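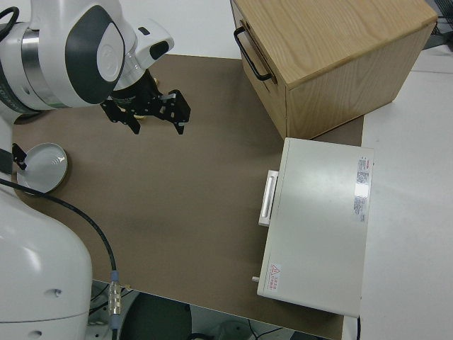
The Tevitz cabinet in light wood, with the black open-rectangle handle. Also seen: round white bowl with bronze-edged lip.

Tevitz Small Cabinet, Light Wood
Item 891
By Vinumel

We have had a soft spot for the Tevitz ever since the first sample arrived at our shop in Cladach, and it has been on one counter or another here ever since (at the moment it holds tea, string and far too many pens). It's a small cabinet meant to live on top of things, on a desk or a sideboard or that stretch of kitchen counter where the mail piles up, and it gives you a place to put all the little stuff without taking over the room.

The wood is pale, with an oak grain you can follow across the top and down the sides. On the front there's a black metal handle shaped like an open rectangle, set toward the left side, and we think it makes the whole piece. You can get a couple of fingers through it easily, and the dark metal looks very handsome against all that light wood!

The drawer comes out all the way for cleaning. Lift it slightly as you reach the end and it will slide free. A dry cloth is fine for most days, and a barely damp one for coffee rings, wiped along the grain. Please keep it away from the stove and out of strong afternoon sun, as pale wood does darken over the years. Some of us like it better that way, but it's nice to have the choice.

It arrives fully put together, with 2 spare screws for the handle taped inside the drawer. Felt pads are in the same little bag. Stick them on before you set the cabinet down on anything painted.

The round bowl is from the Arsenault tableware line and is sold separately. It's white, with a shallow rim and a bronze-edged lip, and it's a lovely thing for keys, or clementines, or whatever comes out of your pockets at night. Wash it by hand, please, and skip the scouring pad around the edge.

Orders usually leave us within 2 working days. Returns are accepted for 20 days if the cabinet is unused and in its box.

The next batch is due in February. Leave your email at checkout and we'll drop you a note when it's in.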